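Zulirska Alumni Archive: Contributor Guide

Section 4. Adding a Graduate's Record

Use this section to enter a former student of a trade or technical school. You need a contributor login. Records for teachers and shop instructors are covered in Section 7.

1. Sign in and choose New Record from the left menu.

2. Type the graduate's name as it was printed on the diploma. Put married names and nicknames in the Also Known As box.

3. Pick the school from the list. If the school closed or changed its name, pick the name in use during the graduate's last year. The current name of the building goes under Location Notes.

4. Enter the trade studied (drafting, toolmaking, pattern shop and so on). Only one main trade is allowed. Add others under Second Trade.

5. Write a short biography. The limit is 2,000 characters, including spaces.

Note: Foler imports cut off the text at 200 characters. Paste the full biography in by hand after the import.

6. Label any objects you plan to send, such as badges, drawing tools or shop projects. Write the record number on the tag and never on the object itself.

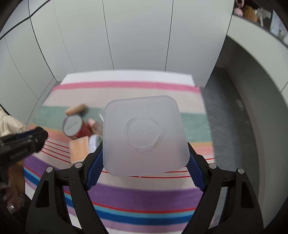
7. Click Save Draft. Your draft goes to the review list, where Loan Châu checks names and dates against the yearbooks.

Caution: Do not enter home addresses or phone numbers for living graduates. Drafts that contain them are sent back.

If a record already exists

Search by last name and graduation year before you start. If you find a match, open it and choose Suggest a Change. Two records for one person can be merged only by an editor.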